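Maths Project Report — Pacing Out a Field
Itthorpe, handed in 4/28/14
Group: Stutent set, lower table

What we wanted to find out

If you measure a field by walking it, how wrong is the area? Our textbook is full of questions where somebody paces a garden and you just multiply, and the step is always a nice number. Ours were not. So the question was: if your step length is a bit out, how much does that mess up the area, and is it better to walk each side once or lots of times.

We used the bottom field at Itthorpe. It is a rectangle, or near enough. We checked two corners with the big set square and called them 90 degrees.

Method

Each person walked a measured line of 16 metres to get their own step length. Steps divided into distance. Then walked the long side and the short side of the field, wrote down steps, multiplied by own step length. Then area = length times width.

After that we did it with the tape (the Soomro one, the long one on the reel) and used that as the true answer. We know the tape isnt perfect. It sags if you dont pull it tight.

The tape answer came out as 3,917 square metres. Everything else in the report is compared with that.

Rounding — we rounded step lengths to the nearest centimetre at first, then went back and did not round until the end. Should have done that from the start. Cost us a whole lesson redoing the table.

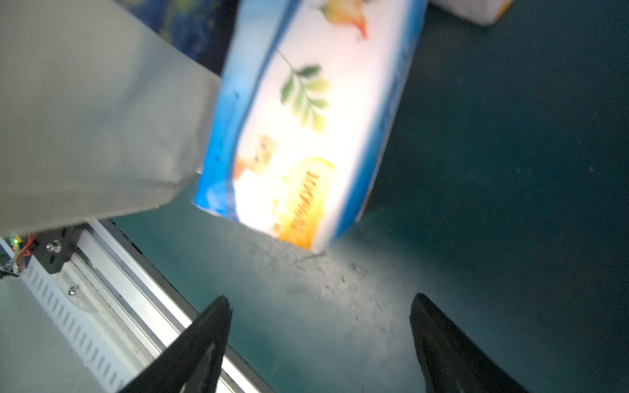
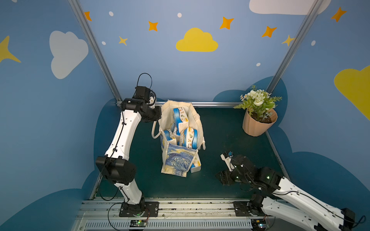
Results

Every walked area was too big apart from one. Roughly 2,000 steps in total once everybody's were added up, so plenty to work with, but they are not all equally good. The first walks were the worst. People take longer steps on the test line when they are being watched and then shorter ones on the grass, so they need more steps to cover the field and the area comes out too high.

Long side was more accurate than short side as a percentage. We think this is the last step problem. You hardly ever finish exactly on the edge, so you have part of a step left over, and part of a step matters less on a long walk.

Walking the same side again and taking the mean helped, but not as much as we expected. If your step length is wrong it is wrong every time, and averaging does nothing to that.

The algebra bit

Say the real step is s and the one you used is s + e, where e is the mistake. Long side is a steps, short side is b steps.

True area = as times bs = abs²
Your area = ab(s + e)²
Expand it: ab(s² + 2se + e²)
So the extra is ab(2se + e²)

If e is small then e² is tiny and you can nearly ignore it. Divide by the true area and you get 2e/s. So the percentage error in the area is about double the percentage error in the step. If your step is 3% too long your area is 6% too big. This was the main thing we found and it matched the table fairly well, except for the one walker who came out under.

We also tried it with e negative. Same thing, area too small, and the e² bit goes the other way and makes it very slightly less bad.

The Prudness sheet

The Prudness worksheet has a question where the garden is paced and then you work out how much seed is needed. We redid it with a step error put in. The seed answer doubles the error as well becuase seed depends on area. Fencing does not, as the perimeter only has s in it once. So for a fence, pacing is fine. For seed or turf, use a tape.

What went wrong

Lost count twice and had to start the side again.
One step length was written in feet and had to be converted.
The short side has a dip in it, so we were walking down and up and not straight across. Did not correct for this.
Graph 2 has the axes the wrong way round — the labels are right, just read it sideways.

If we did it again

Make the test line longer, and put it on grass. Have one person count and another walk. Try a triangle, using half base times height, and see if the doubling still happens. We think it does. There might be time in May, after the other groups have had the tape.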